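Grikerar puts off its second order of two-armed robots
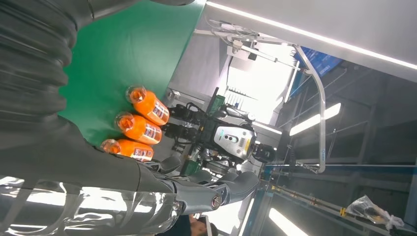 What is Grikerar buying for its packing hall next year?
Two humanoid robots with hands, one spare pair of hands, and a service plan from Selton. A larger order that was penciled in for August has been moved back with no new date.

The decision closes a budget round that went on a good deal longer than the company planned. Grikerar, which packs bottled goods for other firms at its Fillholm site, had told staff to expect robots on every bench line. The plan that came out in November 2021 covers a single line, and the money for the rest has gone back into the general equipment fund.

It is easy to see why the first version looked good on paper. The supplier's proposal compared the price of a robot with the cost of a bench position over 6 years and found in favor of the robot. It did so by assuming that the machine would work through both shifts, that the hands would last as long as the arms, and that nobody would have to stand nearby. Anyone who has bought packing equipment will know how those assumptions tend to hold up.

The hands are the weak point in the budget. A plain gripper is cheap and can be swapped by a line technician in a few minutes. A hand with jointed fingers costs far more, has many more parts to wear out, and in most cases has to go back to the maker for repair. Selton's quote listed hands as part of the robot. The service terms listed them as wear items, outside the basic cover. Grikerar's buyers found the difference on the second reading and asked for a new quote, and the total changed enough to sink the larger order.

Then there is the work itself. Handling bottles at a table sounds simple, and for a person it is. For a machine it means small objects placed close together, clear caps, labels that have to face the right way, and two arms that must stay out of each other's reach. Selton says its robots can manage 800 bottles in a shift. The figure comes from the supplier, and the quote doesn't say how many of those bottles were set out by hand first, or how often someone stepped in. Grikerar has asked for both numbers in writing and had not received them when the plan was signed off.

A rival bid from Bakalis offered something much duller – a fixed arm on a rail, with a simple gripper and a feeder. It would do one job and would need a new feeder for each bottle size. Grikerar turned it down on the grounds that its customers change bottles too often. That may be true, but the company has published no count of changeovers, and a few spare feeders would have cost less than the spare hands now on the order.

The rest of the budget is made up of items that rarely appear in a brochure: floor work, extra lighting, safety stops, network cabling, covers to keep dust and spills off the arms, and training time for line staff. The first draft had put all of this under a single heading for site costs. In the approved plan each item has its own line, and training has been given more room. Software updates are included for the first two years. The price after that is described as "to be agreed," a phrase that usually favors the seller.

Grikerar says no bench positions will be cut while the first line is being set up. It has made no promise beyond that.

The larger order will be looked at again once the first line has run through a full season. Payment for the robots is split, with the last part held back until they pass an acceptance test on site. The terms of that test are still being written, and Selton has asked to supply the bottles.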